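Support > Wiltari Simulator > Recording > Closed tickets

Ticket 112, opened 2 Nov 2020 by Wubit Tufa

Door-opening episodes recorded in Tromiva are being rejected by the Belay checker. I ran 600 overnight and 19 failed with "instruction target not found". Restarting the checker made no difference. Same result on the second machine.

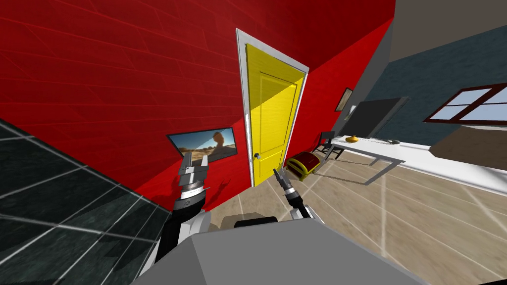
The failed episodes all use the older room list, where doors are stored by number and have no colour label. The instruction says "open the yellow door", so the checker looks for a colour and finds nothing. The door is plainly yellow, knob on the left, and the red chest beside it is labelled correctly in the same file.

Fix tried: added the colour by hand to 10 of the failed files and ran the checker again. All 10 passed.

Still to do: patch the room list in Pusham and record the other nine again. Please don't delete the old files until that is done.

Tags: recording, labels, doors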